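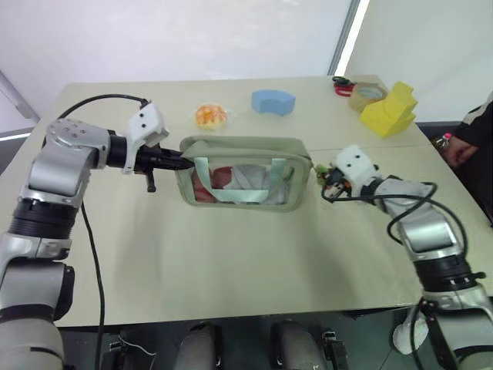
Work and Automation, Unit 6: The Packing Bench
Handout, June 9, 2021

Read this before the Clellbridge case. Bring your notes on job grading from Unit 4.

Background

Jindulport packs and returns small goods for other firms. Its Clellbridge site had 109 bench workers when two-armed stations were brought in. Catier supplied the stations and trained 21 of the workers to run them. The rest stayed on manual benches.

What the arms do

Soft goods are harder to automate than boxes. A pouch folds, slides and changes shape when it is pressed. One arm usually has to steady it while the other works at an edge or a zipper. A trained packer does both without thinking about it, and much faster.

What changed for staff

Station workers no longer repeat the same hand motion all shift. They set out items, watch the grip and step in when a piece slips. Several reported less wrist pain. Several also said that watching was more tiring than packing.

Pay was slow to follow. The station job stayed in the packer grade until March, although it included fault logs and a short daily check. Output on the stations reached some 832 pieces a shift, and the old piece bonus did not apply to them.

Terms

Intervention: any time a worker stops or corrects the arms.
Attended station: one that may not run without a worker present.

For discussion

Who should be paid for an intervention, and how? Compare the Jafri warehouse agreement, section 20.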